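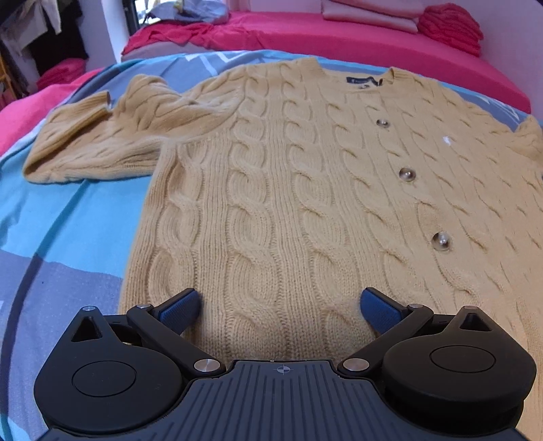
A cable-knit cardigan. The raised twists are called cables.

Textiles and Materials | Ages 9 to 12 | Reading time: long

How Knitted Fabric Works

Most clothes are made from fabric, and most fabric is made from yarn. There are two main ways to turn yarn into fabric: weaving and knitting. A bed sheet is usually woven. A sweater is usually knitted. The two kinds of fabric behave in different ways, and the difference comes from the path the yarn takes.

What yarn is

Yarn is a long strand made of many short or long fibers twisted together. A fiber is a very thin hair-like piece of material. Wool fibers grow on sheep. Cotton fibers grow around the seeds of the cotton plant. Acrylic and polyester fibers are made in factories from chemicals that come mostly from oil.

A single fiber is weak. If you pull a tuft of cotton from a cotton ball, it comes apart with almost no effort. Now twist the tuft between your fingers and pull again. It is much harder to break. Twisting presses the fibers against each other, and the rubbing force between them, called friction, keeps them from sliding apart. Making yarn this way is called spinning.

Many yarns are made by twisting two or more spun strands together. Each strand is called a ply. A 4-ply yarn has four strands in it. The plies are normally twisted in the opposite direction from the twist inside each strand. The two twists balance, so the finished yarn does not curl up on itself.

Loops

In woven fabric, one set of yarns runs up and down and a second set runs side to side. They cross over and under each other at right angles. The yarns are nearly straight.

In knitted fabric, the yarn is bent into loops. Each new loop is pulled through a loop made before it. One loop is called a stitch. A line of stitches going across the fabric is called a row, or a course. A line of stitches going up the fabric is called a wale. In the simplest kind of hand knitting, a single yarn travels back and forth and makes every loop in the piece.

Look at the front of a plain T-shirt through a magnifying glass. You will see tiny V shapes stacked in columns. Each V is the two legs of one loop. Turn the shirt inside out and you will see small bumps in place of the Vs. These are the tops and bottoms of the same loops, seen from behind.

Why knitted fabric stretches

Pull a piece of string that is lying straight. It hardly gets longer. Lay the same string in a wavy line and pull the ends. The distance between the ends grows a great deal, yet the string itself is the same length as before. Only its shape has changed.

Knitted fabric stretches for the same reason. When you pull it sideways, the loops get wider and shorter. When you pull it lengthwise, they get taller and narrower. Let go, and the bent yarn pushes back toward its first shape. Wool is good at this. Its fibers have a natural wave called crimp, and they act like weak springs. Cotton has less spring, so a cotton sweater may sag at the elbows after a day of wear.

Most plain knits stretch more from side to side than from top to bottom. You can test this on a sock.

Knit stitches and purl stitches

Hand knitters use two basic stitches. To make a knit stitch, the new loop is pulled through the old loop from back to front. The front of the fabric shows a V. To make a purl stitch, the new loop is pulled through from front to back, and the front shows a bump. A purl stitch is a knit stitch seen from the other side.

Different mixtures of the two give different fabrics.

Stockinette has Vs all over the front and bumps all over the back. It is smooth, and its edges curl.

Garter stitch has bumpy ridges on both sides. It lies flat.

Ribbing has columns of knit stitches next to columns of purl stitches. The knit columns stand forward and the purl columns sink back. The fabric folds slightly, like a fan that is partly closed, so it can open a long way when pulled. Ribbing is used at cuffs, necks and hems, where a garment has to stretch over a hand or head and then close up again.

How cables are made

A cable is a raised pattern that looks like a twisted rope. The yarn has not been tied or braided. The stitches have been worked in a different order.

Suppose a cable is four stitches wide. For several rows, the knitter works those stitches in the usual way. Then comes a row called the crossing row. The knitter slips the first two stitches onto a short extra needle, called a cable needle, and leaves it hanging in front of the work. The next two stitches are knitted. After that, the knitter goes back to the two waiting stitches and knits those. The two pairs have now traded places, and one pair lies on top of the other.

If the cable needle hangs in front, the top pair leans to the left. If it hangs behind, the top pair leans to the right. If the crossing is always made in the same direction, the result looks like a rope. Using both directions makes waves, braids and diamonds.

Cables are usually set between columns of purl stitches. The purl stitches sink back, and the cable looks higher next to them.

A crossing pulls stitches toward each other, so cabled fabric is narrower than plain fabric with the same number of stitches. It is also thicker, and uses more yarn. The Fledus pattern sheet for a child's sweater gives 600 yards of yarn for the plain version and 730 yards for the cabled version in the same size.

Why a sweater feels warm

A sweater does not make heat. Your body does. The job of the sweater is to slow the heat as it leaves.

Air that cannot move is a poor carrier of heat. Knitted fabric holds air in the gaps between loops and in the smaller gaps between fibers. Crimped wool fibers do not pack tightly, so they hold more air than smooth, straight fibers do. Thick cables add more yarn and more small spaces.

Wind can push through the loops and replace the warm air with cold air. For this reason a sweater works better on a windy February day with a jacket over it. The jacket can be thin if its fabric is tightly woven.

Pullovers and cardigans

A pullover has no opening down the front and goes on over the head. A cardigan is open down the front and is closed with buttons, a zipper or ties.

Knitted fabric at a front opening needs support. The edges can curl, and buttons can pull the loops out of shape. Makers add a firm strip called a button band. It is often ribbed or worked in garter stitch, and it may have a ribbon sewn to the back. The matching band has buttonholes. In hand knitting, a small buttonhole is made by leaving a gap of one or two stitches in one row and filling it in on the next.

Machines

Hand knitting uses two or more needles and is slow. A knitting machine has a row of small hooked needles, one for each column of stitches. Each hook catches the yarn and pulls it through the old loop. The Thampi flat knitting machine in the Custimden Textile Hall has 186 needles in one bed and can make a whole row in one pass. Some machines have their needles set in a circle and make a tube of fabric. Socks are made this way, and so is the cloth for many T-shirts.

Machines can make cables too. A set of needles hands its loops over to other needles, in a changed order.

Runs and shrinking

Each loop in knitted fabric holds the one below it. If a yarn breaks or a loop slips free, the loops in that column can come undone one after another. The gap is called a run or a ladder. A dropped stitch can be fixed with a small hook by pulling each loose strand back through the loop below.

Wool fibers are covered in tiny scales. Hot water, soap and rubbing make the fibers move and the scales catch on each other. The fibers cannot slide back, and the fabric becomes smaller and thicker. This is called felting. It cannot be fully undone. Wool sweaters should be washed in cool water, unless the label says something else, and dried lying flat. A wet sweater is heavy, and if it hangs from a hanger its own weight stretches the loops.

Try it: test the stretch

You need a ruler, a sock, a T-shirt and a cotton handkerchief.

1. Lay the sock flat and measure its width at the ankle. Write the number down.
2. Hold one edge on the table. Pull the other edge gently as far as it will go. Measure again.
3. Let go, wait ten seconds, and measure a third time.
4. Do the same with a part of the T-shirt and with the handkerchief, pulling along its edge.
5. Pull the handkerchief from corner to corner and compare.

The handkerchief is woven. It stretches very little along its edges and more from corner to corner, where the crossed yarns can tilt.

Words used on this page

Cable: a raised pattern made by crossing stitches.
Crimp: the natural wave in a fiber.
Felting: the tangling and shrinking of wool fibers.
Ply: one of the strands twisted together to make a yarn.
Wale: a column of stitches.

Next in this series: Weaving and the Ciltau Loom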